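Brullwood owner turns his old hatchback into a spaceship
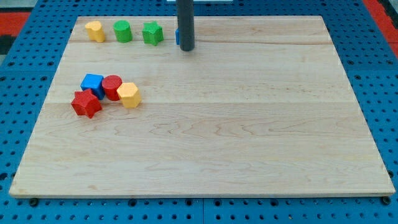

A maple board on a blue pegboard table.

I've seen some daft car builds, but this one made me spill my tea! Ionuț Tudose has spent 14 months turning a tired Calla hatchback into the shuttle from his favourite space series – fins, fake thrusters, the lot. He paid £1,195 for the car and swears the paint cost more. It still has the original seats, bless it, and the back doors don't open any more. Ionuț is bringing it to the Brullwood meet on Thursday, gates open at 10, and I'll be first in the queue for a sit in the cockpit.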